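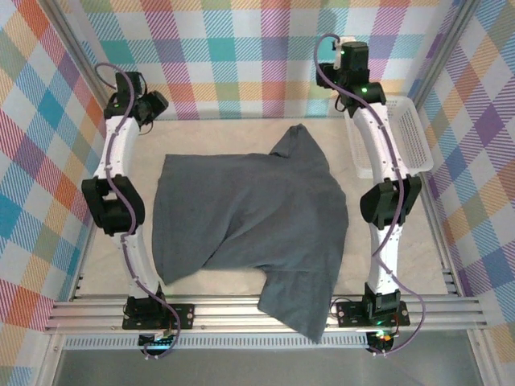
About Lirus

Lirus is a small coaching and group-work practice for adults who find it hard to speak up, at work, at home, or in front of other people. We run courses, one-to-one sessions and a monthly open evening. Most of the people who come to us have never had coaching before, and many of them put off making the first call for a long time.

How we started

Dorothy Bickerstaff spent 19 years training supervisors for a freight company. Part of her job was teaching people to give talks, and she noticed that the slides and the hand gestures were rarely the problem. People were worried about being found out. They thought everyone else in the room knew what they were doing. She began staying late on Tuesdays with anyone who wanted to talk about that, and the Tuesday sessions got busier than the training course they followed.

When the company moved its offices, Dorothy stayed put and rented a room over a shoe repair shop on Culen Street. The first course had six people in it. Two dropped out, and the other four asked for a second course, so she wrote one. Parts of it are still in use, including the exercise with the unfinished letter, which former members still bring up when they write to us.

Clive Heywood came to the third course as a member. He had been a school counselor and had left the job tired and not very sure of himself. He went on to train as a coach and joined Lirus the following August. He now leads the evening groups and supervises our other coaches.

We moved to our present address, Suite 26 in the Mendach Building, when the stairs on Culen Street became too much for some of our members. There is an elevator, and the entrance from the parking lot has no steps.

What we do

Our main course is called Lubis. It runs for eight weeks, one evening a week, in groups of no more than ten. The early weeks deal with self-talk: what you say to yourself before a hard conversation, where you picked it up, and whether it still fits. The later weeks are practice. Members bring a real situation, such as asking for a raise or telling a brother they won't be lending him money again, and work through it with the group.

Nobody has to share anything. Some people say very little until week five or six, and a few say very little the whole way through and still sign up again. We don't use ranking, scores or public feedback forms.

One-to-one sessions last 50 minutes and can be in person or by phone. We suggest starting with four. After that we stop and talk about whether it is worth going on. If we think you would do better with someone else, we will tell you and give you names.

The open evening is free and you don't need to book. It begins with a short talk by one of the coaches or a former member, followed by tea and conversation. Past subjects have included saying no to family, starting over after a layoff, and being the quiet one in a loud office.

What we don't do

We are coaches. We do not diagnose or treat mental illness, and a course with us does not take the place of medical care. If you are seeing a therapist or doctor, you are welcome to come to us as well — we only ask that you let them know. If you are in crisis, please call your local emergency number or a crisis line first.

We also don't promise results. Some members change jobs or patch things up with a parent. Others finish the course and find that phone calls bother them a little less.

Our coaches

Every coach at Lirus has completed a recognized training program and meets with a supervisor twice a month. Dorothy still teaches the first evening of every Lubis course herself. She does not take new one-to-one clients at present, but she keeps a waiting list for returning members.

Fees

Course fees are set on a sliding scale, and you choose your own place on it. We don't ask for proof of income. One-to-one sessions have a fixed rate, with a lower rate for daytime appointments. If you need to cancel a session, let us know by noon the day before and there is no charge. Two places on each course are kept free of charge for people who could not otherwise come — ask for one when you apply.

Getting in touch

The office is open Monday through Thursday from ten until four. Call us on extension 2277 through the Mendach Building front desk, or leave a message at any hour and one of us will call back within two working days. If you would like us not to leave a voicemail, say so and we won't.

Bus 37 stops across the street. Parking behind the building is free after five.

Page last updated January 20, 2022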